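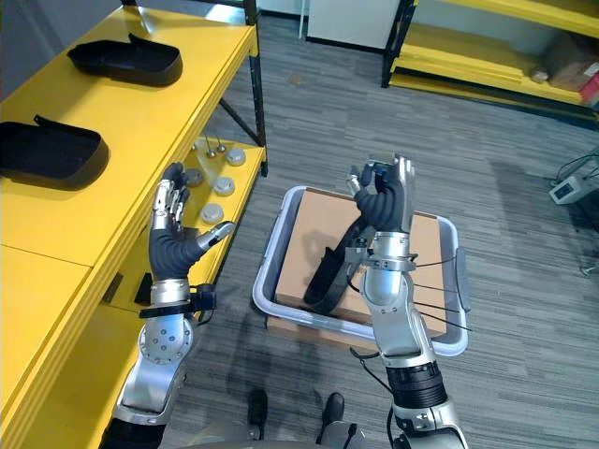

Noeline Goodwin wrote to tell me that if I wanted my hedge trimmer back I should have said so in the first year, and that after twelve years of looking after it she thought of it as hers in every way that mattered, including the blade, which she had replaced. She added that she had enjoyed my last piece, the one about lending things to neighbors, apart from the parts that were about her.

I hadn't meant it to be about her. I had forgotten she had the trimmer. I'd been under the impression that it was stolen from the shed the summer we had the roof done, and for a long time I held this against a roofer who I now owe an apology and probably a drink.

But her letter has bothered me for two weeks, mostly for its calm. She isn't sorry and she isn't defensive. She has a theory of property, and as far as I can tell it's the one most of Nostasthorpe lives by, me included. So I'd like to argue with it for a while, and with myself, and then I'd like to say something in favor of lending things anyway.

The theory runs like this. When you borrow something, there is a period in which it belongs to the other person. You're careful with it. You keep it by the front door so you'll remember to take it back. You wipe it. Then comes a second period, when it moves from the front door to the garage, and you feel a small pinch whenever you see it. You rehearse a sentence beginning "I've been meaning to." In the third period the pinch goes away and you start lending it to other people.

I know that last stage well. Some years ago I lent Wiremu Rakena a tile cutter, and he thanked me and asked where I'd bought it, and I gave him a full and confident answer. I named the store. I said I'd paid too much. It was his brother's tile cutter. He recognized the dent in it. He let me finish, which I thought was generous, or possibly just good entertainment.

## What the owner is doing all this time

Everybody who writes about borrowing goes after the borrower. I did it too, and I got four letters for it, all from borrowers, all in good spirits. What I left out was the lender, who is a much shiftier character.

The lender says "no rush." I would like this phrase looked into. In my experience it has meant any of the following: take a month; take until Saturday's weather clears, I need it then; I'm already sorry I said yes; I don't like this object and hope you'll keep it. The borrower is supposed to know which. Tone of voice is meant to cover it, and tone of voice is a poor way to set a deadline.

Then the lender goes home and says nothing for years. He doesn't ask for it back, as asking would be petty. He buys a second one, and is petty about that in private. He mentions it to his wife. He mentions it to his wife again in front of guests. If the borrower turns up at the same barbecue he'll steer the conversation toward hedges and see what happens to the man's face.

I did all of this over a car jack. Vaughan Whitelaw had my jack, I was sure of it, and I spent two summers being slightly cold to him at the gas station. I gave him short nods. When he finally moved to the coast he came by to say goodbye, and he brought back a fondue set. I had no memory of owning a fondue set. The jack was under the seat of my own truck, where the manual said it would be.

So when I say the system is broken, I want it understood that I'm one of the parts.

## The app

There was a try at fixing this, and it deserves a fair hearing. Last August a lending service called Jarkik came to town. The idea was that you would list your things, your neighbors would ask for your things, and a cheerful green dot would tell everyone where the things were. It sent reminders. It sent a reminder that a reminder was coming. When you gave something back, both sides were asked to rate how it went.

I signed up and listed a wheelbarrow. Maxine Tawhiri, two doors down, requested it through the app, while looking at me over the fence. I approved the request. She walked around and got it. She returned it the next day, clean, within the window, and I was asked if I would recommend Maxine to others.

I have known Maxine since our kids were in diapers. She once drove me to the hospital with my hand in a bag of frozen peas. I gave her four stars, meaning five and hitting the wrong spot, and there was no way to change it, and I had to go over there and explain.

That was the only time in the whole transaction we spoke. Under the old way she'd have come to the door, and I'd have said the tire was soft, and she'd have asked what I wanted to do about the drain, and one of us would have ended up holding a flashlight for the other. It would have taken an hour and a half and the wheelbarrow would be gone until spring. I'm not going to pretend that's efficient. But I noticed I'd gotten my wheelbarrow back and nothing else.

Jarkik shut down its Nostasthorpe pages before the winter. The final email said the neighbors of the area had shared 834 items. I'd like to know how many of those were my wheelbarrow, which was popular, and which I began to resent in a way I never had when it was simply missing.

## In defense of Noeline

Her letter made a second point that I skipped over at first, being busy with my outrage about the trimmer. She said that in all the time she'd had it, she had cut the hedge on my side as well as hers.

I went out and looked, and of course she had. I'd been taking credit for that hedge. I had thought it was a slow-growing variety.

This wrecked a good part of my argument, and I've been trying to put it back together. The trimmer didn't vanish. It went next door and got a better owner, one who sharpens things, and it went on doing the job I bought it for, on the hedge I bought it for, without my having to be there. If a stranger had offered me those terms I'd have asked what the catch was.

I don't think this excuses everybody. Wiremu Ruddock has had my good cooler for years, and he isn't keeping my drinks cold with it. And I think there's something a bit grand about a person deciding all alone that a loan has matured into a gift. She might have said something. So might I. We had twelve years and a shared fence.

Still, the usual advice, which is to write your name on everything and keep a list, strikes me as sad. My uncle Hoani kept a list. It was a school notebook on a string, hung inside the garage door, and you signed for what you took, down to the drill bits. He got every single thing back. By the end people would drive out to Granell and rent a sander sooner than sign the notebook, and when he died we found tools in there still in their wrappers, all present and correct, and it took us a whole morning to get anyone to take them.

## What I'd propose

I'd keep it small. I think the lender should have to say a real date, out loud, or else say "keep it," and "no rush" should be retired. I think the borrower who lets the date go by should bring the thing back anyway, late and embarrassed, without a speech. The speech is what stops people. You put off returning a cake pan for a month because you haven't got the wording right, and by then you need better wording.

I think asking for your own belongings should stop counting as rude. I'd allow it at any time of day before nine at night, and I'd allow it at a barbecue, provided it's asked straight and the word "hedges" isn't used.

And after ten years I think it should be over. Ten years is generous. If you haven't needed the thing badly enough to cross the road for it, you can't go around being wounded. You can visit it. You can borrow it, even, and I'd suggest bringing it back promptly, as you'll be dealing with someone who knows all the tricks.

I've written to Noeline and told her most of this. I said the trimmer was hers. I said thank you for the hedge. I also asked, in what I hope was a straight way, if she happened to have come across a post-hole digger, gray handle, a bit of electrical tape near the top, and she wrote back the same afternoon to say that she had, that it was in her shed, and that it belonged to Maxine.

I'm fairly sure it doesn't. I'm going over there after lunch to have a look at it, and I'm taking Vaughan's fondue set with me — somebody on this street must be missing one.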